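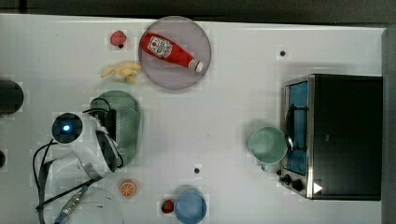

M. Figueroa
Planner and tooling, Vollach

Quick one, been meaning to write up the stale scene bug since October and keep not doing it. Writing this between runs so it'll be bitty.

Background for those who don't follow the planner posts. Perception gives us a list of objects with poses, the list goes into a cache, and Tandard (our planner, the name was a typo in a repo and it stuck) reads from the cache whenever it wants to work out a path. Worked fine for months. Then I changed the cache so the planner wouldn't have to wait on perception, and grasps started going wide. Never by much. Usually a finger width, and always on the green oval thing.

So of course I blamed the detector. It has never been able to make up its mind about that one. Colander, plate, bowl, back to colander. Each time the label flips the tracker drops the old object and starts a new one, and a new one gets a new id, and you can probably see where this is going. I couldn't. Spent most of an afternoon redoing hand-eye calibration instead. Calibration was fine. Calibration is always fine, I should have that printed on something.
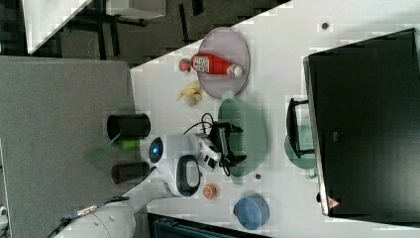
What the logs said, once I bothered to read them: the planner was asking for the object by id, the id was gone, and the cache was quietly handing back the last pose it had for it. No error. No warning. I wrote that fallback myself, with a comment saying "temporary". Cheers, me.

Fix was in two parts. First, every pose now carries the time it was taken, and Tandard refuses anything older than 60 ms when it's about to close the fingers. Anything further out can be older, doesn't matter, you're only planning round it. Second, the tracker now matches on position and size before it looks at the label. If something of the same size is sitting in the same spot, it keeps its id, whatever the detector fancies calling it this time.

The second part made me nervous becuase of small stuff close together, where a swap could go unnoticed. Ketchup across the plate is the awkward one, the two outlines overlap and the boxes tend to merge when the arm throws a shadow. I've left that alone for now. It's on the list under "merging", along with the other merging things.
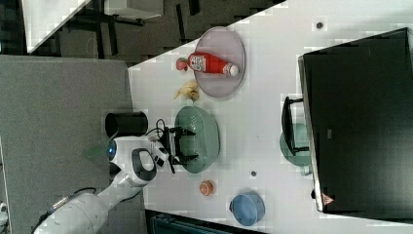
Fingers spread over the green oval, wrist light blue.

Other bits from the same branch:

Perception to planner is about 49 ms on the desk machine now. Fine but close to the cutoff, so the odd plan gets thrown out and redone. You can hear it, the arm sort of hesitates. Going to look at that.

Viewer in Drestville (the debug tool) draws old poses in grey. Should have had this from the start. Would have saved me the whole afternoon.

Cables still aren't in the collision model. The self-filter masks the links and the gripper and then a loop of cable shows up as an obstacle hovering next to the wrist, so the planner goes the long way round its own wiring. Have tried padding the mask. Padding eats the rim we're trying to grasp. Ideas welcome, comments are open agian.

Next is retries. At the moment a failed grasp retries 3 times from the same approach, which is daft.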